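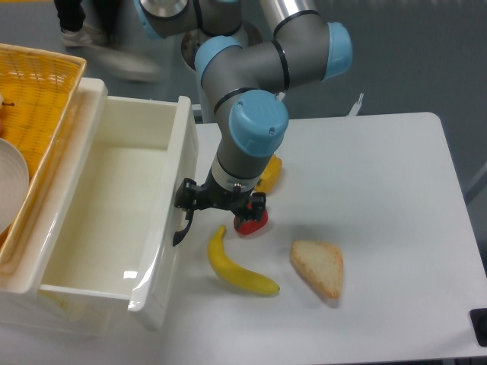 The arm at work over the practice table, with the banana and the bread in front of it and the drawer open on the left.

I have worked in the kitchens at Lirelura for long enough to remember when the tray line was six of us, a radio, and a cart with a bad wheel. We send out 265 lunches on an ordinary day, most of them to people who can't get to a dining room on their own, and for years every pear and every roll on those trays was put there by a hand I could have named. So when management told us last May that a pair of arms from Kokell would be set up in the side room to learn how to pick and put away food, you can imagine the talk at the sinks. I did plenty of the talking myself. I'd like to set down what I think now, which has changed a good deal and may change again.

The first thing I'd say to anybody whose workplace is about to get one of these is to go and stand beside it for an hour, if they'll let you. I had pictured something out of a car plant. What I found was a white table with play food on it, the sort my granddaughter serves me on a plastic plate, and a young technician walking back and forth behind it in white sneakers. The job was to get the pieces off the table and into a drawer. Then everything came out again and the whole business started over. They wanted 1000 runs before anybody would even discuss real produce. I have trained a lot of kitchen help in my day and I have never had that kind of patience with any of them, I'm sorry to say.

Watching it softened me, and I was a little annoyed about that. You find yourself rooting for the thing! It would come down over a pepper, stop, think about it (I know, I know, it wasn't thinking), and you'd catch your own fingers closing in your apron pocket. And somewhere in that hour it dawned on me how much I know about picking up a banana. I had never once considered it knowledge. You don't squeeze, you come at it from the side, and you can tell a soft one before you've properly touched it. None of that was ever in my job description, and none of it has ever been in my paycheck either.

That is really my whole quarrel with the way this has been handled. When the folks from Kokell needed to know how a tray gets loaded, they came to us. They asked good questions and they were polite and they ate the cookies we put out. Three of us gave up most of a week to show them. We explained why the bread goes on last, and why you keep the fruit on the side where the person's good hand is, if you know which hand that is. All of that went into somebody's notes, and I expect some of it will end up in the machine. I think people who teach a machine their trade ought to be paid as teachers for it, at a teacher's rate, with their names written down someplace. We got a thank-you card. 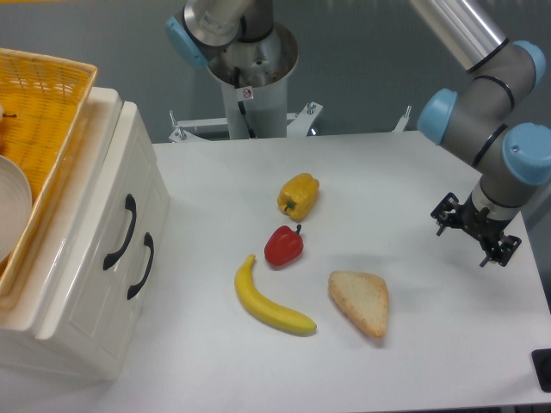

Peppers, banana and bread laid out on the practice table, with the drawer cabinet and basket to the left.

Now, I promised myself I'd be fair. My shoulders are shot, and so are the shoulders of every woman I started with. Reaching across a moving line for a whole shift will do that to you, and if an arm with blue caps on its joints wants to do the reaching, it can have it with my blessing. A friend at the Poirier plant, where they've had machines on the packing side for a while, tells me she goes home with enough left in her to make supper and take a walk after. I believe her. I'd like some of that myself.

But she also tells me the packing room is quiet. They used to stand elbow to elbow and now they're spread out, one person to a station, each minding a screen. She knows less about her coworkers' children than she used to. You won't find that in the report our company had done, which they called Kusitau, and which runs to 568 pages if you count all the charts at the back. I read more of it than I'd expected to, sitting up in bed with a pencil. It says "throughput" all over the place. I went looking for anything on who we'd be standing next to and came up empty.

So here is what I'd ask for, and I've said it to my supervisor over coffee so it won't be news. Keep two people at every station where there's an arm, even if the numbers say one will do. Let the cooks decide which jobs to hand over first, and let them take a job back if it's going badly. Pay for the teaching. And if the machine saves us an hour in the morning, give that hour to the people getting the lunches. Some of them see one face all day and it belongs to whoever carries in the tray. I'd gladly spend it sitting down at the end of a bed, asking how the night was.

The arms are still on play food as I write this. I bring my coffee in most mornings before the shift and watch for a few minutes, and the technician has started saving me a chair.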